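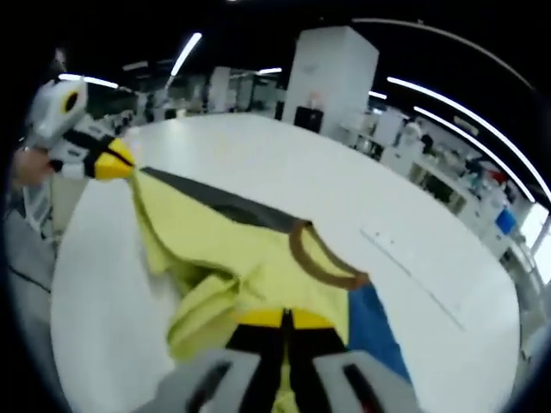

Grorkance is a small company that takes care of clothes. We sort, fold, mend and pack garments for people and for shops that have more textiles than time. Much of our day is spent at a table with a shirt that looks like the yellow-green one with the brown ribbed collar: bunched up, creased on one side, and waiting to be made flat. We like this moment of the work very much. A crumpled shirt tells you little about its size or its shape, and the first task is always to find the collar and the shoulders.

How we started

The company began in a rented room in Liraria, with one table and one shelf. In the first months we only folded. A shop in the neighborhood sold second-hand clothes, and the garments came to them in big bags, pressed together so hard that the customers could not see what they were buying. We offered to open the bags, sort what was inside and return everything folded. The shop owners were satisfied with the result and they told other shops.

After one year the room became too small. We moved to the Pimentel building, where we have high ceilings, good daylight and enough place to let the clothes rest before packing. Today we are a team of 7 people, and we handle 2,000 garments in a normal month. In May, when many families change from winter clothes to summer clothes, it can be more, and we ask our customers to write to us early.

What we do

Our main service is called Drurkeck. It is a folding and packing service for shops, theaters, schools and private homes. You send us the clothes clean and dry, in any condition of disorder. We sort them by type and size, check each piece for loose threads and missing buttons, fold it and pack it in paper. We do not use plastic bags, except when a customer asks for them in writing.

We also do small mending. Our team can close a seam, replace a button or repair a collar that has come away from the neckline. Bigger repairs, for example zippers in winter coats, we give to a tailor in Liraria with whom we have worked since the beginning.

We do not wash clothes. Some customers are surprised by this, so we prefer to say it clearly. If a garment arrives with a stain, we put it aside and inform you before we continue with the order.

How we fold

There are many ways to fold a T-shirt and most of them are good. Ours has 3 folds. The shirt is laid with the front side down and smoothed from the collar to the hem. Each side is then brought toward the middle, with the sleeve turned back, and the lower part is folded up to meet the neckline. When the shirt is turned over, the collar should be in the center and the front should show no crease.

We work always on a smooth table that can be walked around. It is important to us that the person who folds does not need to stretch over the garment, because then the back edge is never straight. New colleagues practice with old T-shirts in soft cotton, which are the most difficult. A stiff shirt keeps the fold by itself – a soft one must be persuaded.

Training and courses

Twice a year we open our room for a course. It is meant for people who work in shops, in care homes or in hotels, but private persons are also welcome. The groups are small and everybody gets a place at a table. You learn to sort a mixed pile, to fold the usual garments and to pack a box so that it can be opened and closed without disturbing the contents. Please bring some clothes from your own home. It is more useful to learn with things that you will fold again next week.

What is important for us

We want clothes to be used for a long time. A shirt that lies at the bottom of a pile is often forgotten, and then a new one is bought. When the clothes are in order, people see what they have and they wear it. Garments that our customers no longer want can be left with us, and we pass them on to a clothing exchange in Liraria.

Visit us

You are welcome to come and see how we work. The entrance is on the courtyard side of the Pimentel building, on the ground floor. Please write to us before your visit, so that someone is free to receive you. Deliveries are accepted in the morning until 11 – after this hour the tables are full and we have no good place to put new bags.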